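Lokine Brushed Fleece by the Yard — Black

Home / Fabrics / Fleece and Brushed Knits / Lokine

If you have ever sewn a winter layer that felt lovely in the shop and scratchy by January, you will understand why we were so picky about this one. Lokine is our everyday brushed fleece, knitted for us by Poltex, and we have carried it in one color or another ever since our little store on Zinetia Street opened. It's soft on both sides, it has a bit of give across the width, and it doesn't fight you at the machine (a ballpoint needle and a longish stitch will do nicely).

People buy it for sweatshirts, hoods, linings and those big slouchy cardigans everybody seems to be making again. The black is a true, deep black with no shine to it — we turned down two earlier dye lots before we were happy.

Weight: 300 gsm
Sold by the yard, cut in one piece
Wash cool, inside out, hang to dry
Rub test: over 2,000 cycles before pilling
Matching Bíró ribbing sold separately

Please wash your fabric before cutting. It shrinks a little the first time, and then it settles down and behaves for good.

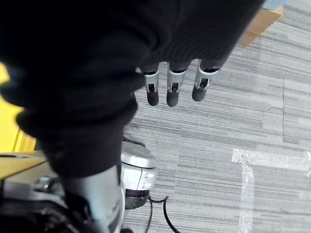 Irén Csonka writes that she made her brother a pullover from the black last winter and it has kept its color through every wash, though she wishes she had bought the ribbing in the same order, and she would love to see a dark green.

Dark green is on our list! Orders placed after March 3, 2026 ship from the new batch.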